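How a robot hand is looked after

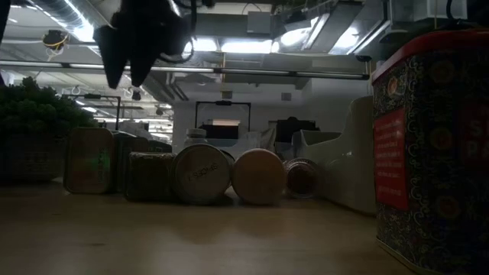
A robot hand needs a check-up before it starts work. Bríd Ó Flaithearta does it each morning, and it takes her 15 minutes. First she switches off the power - always first. Then she wipes the fingers and tightens any loose screws. This hand has two black fingers, open above a table of tins. Dust on them can make a tin slip. Last of all, she turns the power on and makes the hand open and close 5 times.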